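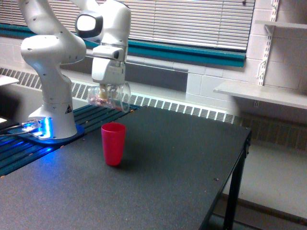
Figure 4. Glow from a blue light ring on a blue-grey plate and the surface around it.

4.2 Small lights and how people talked about them

We had gone into the Biveck homes expecting to hear mostly about street lamps, and we did hear a good deal about street lamps, but the part of the diaries that kept us talking over lunch was the part about small lights. By small lights we mean the ones that come with something else: the dot on a power board, the numbers on a clock radio, the ring around a switch, the little green lamp on a smoke alarm. Very few of the people who took part had chosen any of these for the light they give. They had bought a heater or a phone charger, and the light had come home in the same box.

Of the 2,124 diary entries, nearly 300 mention a small light of this kind at least once, and the mentions are spread over all 21 households. We asked people to write in the diary before bed and again after breakfast, in whatever words came to them, and we are very glad now that we left the page blank instead of giving them boxes to tick. One woman in the Phuthong flats wrote most of a page on the clock in her spare room, which she had turned to the wall in February and then turned back, as she missed being able to see how long she had been lying there. A retired couple three doors along disagreed in the same diary, in two colours of pen, over whether the hallway night light could be seen from the pillow.

Colour came up more often than brightness did, and this surprised us. When people complained of a light they nearly always named its colour first, and blue drew more complaints than red, green and amber put together. The words used for blue were "sharp", "cold" and "like a shop", while amber was let off quite kindly, even where our own readings showed it to be the brighter of the two. We would be careful about making too much of that. Many of the people we spoke with had read somewhere that blue light is bad for sleep, and several said so in the first interview before we had raised the matter at all, so we can't fully separate what they saw from what they had been told to look out for.

Blue light, like any other, spreads from its source to the surfaces beside it. Spread of that sort is easy to leave out of a survey form, which tends to ask about the lamp and forget the shelf it stands on. Our diarists did not forget the shelf. They wrote about a patch on the ceiling, a stripe down the side of the wardrobe, the shine on a varnished bedside table, and quite a few of them had settled the whole business by moving a lamp a hand's width to one side, or by putting a book in front of it. In 13 of the homes some kind of cover was in use during our visits. We saw electrical tape, a folded sock, a sticker shaped like a strawberry, and in one child's room a drawing of a horse, which had been hung over the light on the Fuseo humidifier and had stayed up long after the humidifier was put away for the summer.

The second interviews, which were led by Da-eun Myung and held in people's own kitchens, helped us a great deal with the covers. We had been reading them as signs of annoyance. For some people they were, but others spoke of them with real fondness, and a father of two told her that going round the house to "put the lights to bed" was the part of the evening his younger daughter would not let him skip. His older daughter, who was doing her homework at the same kitchen table, put in that she had never once been allowed to do the tape.

There is also a smaller group who liked their small lights and wanted them left alone. They were mostly people living by themselves, and several of them got up more than once in the night. For them a green dot by the bathroom door was a help in finding the way, and the Flodach plug-in light was mentioned warmly in four diaries for just this purpose. We come back to this group in Section 4.4, where their entries are read beside the notes on falls and night walking.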